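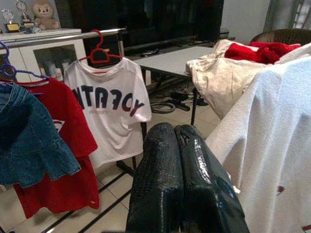
Figure 4. Wrist camera view with the Kestia kit fitted. Three garments hang from the rail on the left; further clothing is heaped on the right.

4. Use of the kit in furnished rooms

4.1 Setting

The bench results in Section 3 were obtained with one garment at a time against a plain backdrop, under the conditions the supplier recommends. The Kestia kit is sold by Nandano for use in homes and small shops, where neither condition can be expected. The trials in this section were therefore run in 16 furnished rooms. Furniture was left where it stood, and the operators were told not to tidy up beyond what was needed to bring in the arm. Figure 4 gives the view from the wrist camera in one of these rooms. The rail holds a denim jacket, a red T-shirt and a white T-shirt, and behind the last of these are a table, a large television with its screen off, and cables lying on the tiled floor. A cream-coloured jacket and a red knitted garment lie among the clothing on the other side.

The kit consists of a pair of moulded fingers, a wrist camera, a mounting plate and a licence for the garment-finding software. Arms are not included. We used the same arm as in Section 3, with the mounting plate in its standard position and the camera angle set according to the printed guide. The software was the release dated 12/18/18 and was not updated during the trials. All settings were left at their default values except the upper speed limit, which was lowered for work close to furniture.

4.2 Procedure

Each attempt began with the gripper open and the arm held still until the software had proposed a grasp point. The operator could accept the proposal or reject it, but could not move the point by hand. A rejected proposal was logged and a new one requested from the same position. After three rejections the attempt was closed and counted as a failure to propose.

An accepted attempt was counted as a success if the garment was lifted clear of its support and held for the full waiting period without slipping from the fingers. For hanging garments, the support was the hanger, and any attempt that brought the hanger away from the rail was counted as a failure even where the garment itself was held. This rule is stricter than the one in the supplier's own test sheet, which makes no separate entry for hangers. We kept the stricter rule for consistency with Section 3.

In all, 2,937 attempts were logged, of which 1,347 were made on hanging garments and the remainder on clothing laid over furniture or heaped. Triin Kivi and Gudrun Tangen ran the arm. The logs were checked against the camera record by Aušra Vanags, who had taken no part in the runs. Where the log and the record did not agree, the record was used.

4.3 Hanging garments

Hanging garments gave the more regular results. The software places its grasp point on a free edge where it can find one, and hems and sleeve ends were by far the most common choices. Garments that faced the camera, as the white T-shirt does in Figure 4, were usually given a point on the lower hem at the first proposal. Garments seen edge-on or partly behind a neighbour were harder. Where two garments overlapped, as the denim jacket and the red T-shirt do, the software often treated the pair as a single item and placed the point near the line where they met. A grasp at such a point could take in both fabrics.

Print on the front of a garment had a smaller effect than we had expected from the bench work. Large block lettering across the chest sometimes drew a proposal towards the edge of the print, but operators rejected few of these, as the resulting point was still on usable fabric. Denim was held well once gripped. Its stiffness did, however, cause the cloth to swing away when the first finger touched it, and the gripper then closed on air. Lowering the approach speed further reduced this fault at the cost of longer runs.

4.4 Heaped clothing

Heaped clothing is covered by the supplier's description of the kit but is given only half a page in the guide. The main difficulty was depth. When the wrist was close to a heap, large pale items filled one side of the view and offered few features by which the software could judge distance. White and cream fabrics next to one another were the most troublesome, and most of the attempts closed as failures to propose came from such arrangements. Brightly coloured items resting on a pale layer were found without trouble.

A second fault was specific to furniture with an open weave. With clothing draped over a wicker chair, the grasp point was at times placed on the chair. The operator could see this plainly in the camera view and rejected the proposal, but a kit running without an operator would have closed on the chair. We regard this as the most serious fault found, and it was reported to Nandano before this paper was submitted.

Knitted garments were lifted reliably. The fine surface pattern on the fingers holds loose knit firmly, and in a number of attempts the fabric did not drop free when the gripper opened. These attempts are counted as successes under the rule in Section 4.2, though a user might not see them that way. Release was not scored.

4.5 Condition of the fingers

The supplier states a working life in months and does not give a number of closures. We inspected the fingers after every 1,000 attempts, using the same lamp and the same angle each time. Marks of wear appeared first near the tips, where the fingers meet hard objects such as hangers and rails. A scuffed patch of this kind can be seen near the tip of the right finger in Figure 4. We found no link between such patches and the rate of slipping, but the trials were not designed to test for one, and the fingers were not run to failure.

The glossy finish had a separate effect. Under strong room lighting the upper faces of the fingers returned broad reflections into the camera, and the software masks the fingers by shape alone. Where a reflection ran to the edge of the mask, the strip beside it was now and then read as fabric. Austra Baranauskienė repeated a short series with the fingers dulled by fine abrasive paper and the false readings fell sharply. The altered fingers were not used in any of the results given here.

4.6 Comparison with the Jõgi kit

The Jõgi kit reviewed in Section 2 was tried in the same rooms by Justinas Urbonaitė, with fewer attempts on each garment. Its flat fingers disturbed hanging clothes less on approach, and it brought hangers off the rail less often. On heaps it was clearly the weaker of the two, mainly in the lifting of heavier jackets. The two kits differ in camera position as well as in finger shape, and the present data do not allow the two effects to be separated. Full counts by garment type are given in Appendix B.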